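Re: [chores] Bedroom tidy-up as a benchmark task
From: Jitendra Shakya

> Koivisto's arm now folds a towel in 40 seconds. At that
> rate I don't see what is left in the bedroom that needs
> research. Tidying is pick and place into a bin. Can we
> drop it from the February list and spend the hours on
> the shop-floor tasks instead?

I would keep it. The towel number comes from a flat table, one towel, and a known starting corner. Tidying a bed shares almost nothing with that setup.

Start with the support surface. A mattress gives under load, so a bin standing on it tilts when the fingers touch the rim. Clamholm's planner treats the bin as fixed to the world. In our runs it placed the first item correctly and then worked from a stale pose for the rest. We logged 2176 placements with that planner, and most of the failures trace back to bin motion and not to grasping.
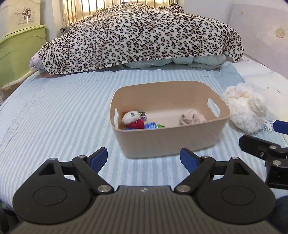
The second problem is deciding what counts as an item. A plush toy goes in the bin. A quilt doesn't, and neither does the blanket on top of it. Segmentation on fabric against fabric is poor, and with long pile it gets worse: the depth edge is soft, the mask bleeds into the bedding, and the fingers close on both. A striped sheet doesn't help the stereo matching either.

Third, contents. Small crumpled cloth and a printed packet need different closing forces, and anything lying against the front wall is hidden by the rim from a low approach. Skendach gets around this with an overhead camera, but few homes will have one.

Shop-floor kitting looks easier to me on every one of these points. The totes sit in fixtures, the parts list is known, and the Flimov cell has run 14 hours without a stop. If we must cut something, cut one of the 5 kitting variants.

For scoring I'd propose final state only, no time limit, with a penalty for any bedding moved off the mattress. Comments on the penalty weight are welcome. I haven't settled on a value.

Jitendra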